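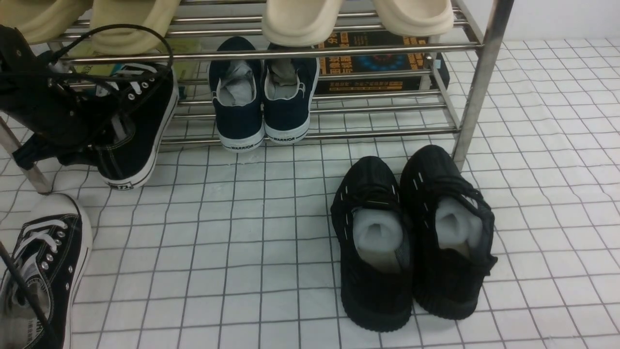 3.2 Training load and late-season injuries

The second data set comes from Gisosero, an amateur rugby club that plays in a regional league. The club gave us the training diaries of 25 senior players, which were kept from August until the last match of the season. Each player wrote down the minutes of every session and how hard he felt it was, on the scale of Halliday. We multiplied the two values to obtain the weekly load, and weeks above 4,000 units were marked as high.

Figure 2 shows the weekly load of forwards and backs separately. The forwards had a higher load in almost all weeks, and the difference became larger after the winter break. Injuries to the shoulder and the knee were more frequent in the two weeks which followed a high week. For the backs we could not find the same relation, maybe for the reason that few of them reached the limit.

Figure 2. Weekly training load of forwards (solid line) and backs (dashed line). Grey bars mark the weeks without a match.

It must be noted that the diaries are not complete. Some 60 entries had no value for effort, and these were left out of the analysis. Kingi and McAlister met the same problem in their study of junior players and filled the gaps with the mean of the team. We tried this method also, and the results for the forwards changed very little.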